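Pomcombe votes to keep its water hard
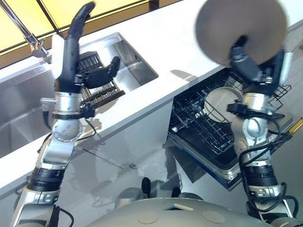
Pomcombe residents have voted 584 to 530 against paying for a town water softener, ending a debate that began in January and outlasted several kettles.

The plan would have added $5 a month to household bills for 3 years. Supporters blamed the local water for chalky tea and stiff towels. Opponents said they liked it that way — or at least liked it for free.

"We respect the result," said Ville Manninen, who led the yes campaign. "I have bought more vinegar." Neighboring Pultesby votes next.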